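Shared workshop's dish-clearing arm still lives on a screen
28 Feb 2020

Members of the Marchuk shared workshop say they are 17 weeks into building a robot arm that will clear a kitchen table. So far the kitchen, the table and the arm are all computer-rendered, and £1680 has been set aside for hardware that has yet to be ordered.

The project, called Rutero, has a tidy enough test: bowls and a plate on a wooden table, a cabinet beside them, and a two-fingered gripper that must pick up one dish without upsetting the rest. Whether skill learned that way survives contact with real crockery is another matter – the group has published no success rate, and did not offer one when asked.

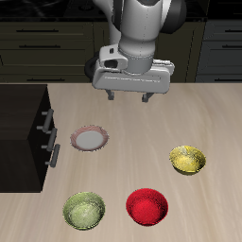

Amrit Melnyk thinks the doubts are fair but early, and would sooner break 23 simulated plates than one real one. A wrong guess about grip costs nothing on a computer, Melnyk added, and the code can be changed the same evening.

That may be so. Simulated bowls do not arrive with gravy on them, though, and the plan makes no mention of washing-up water, chipped rims or cutlery.
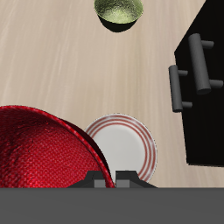 Rutero's simulated table, with the gripper by the red bowl and the plate.

The workshop hopes to show a physical arm in May. An earlier date was dropped.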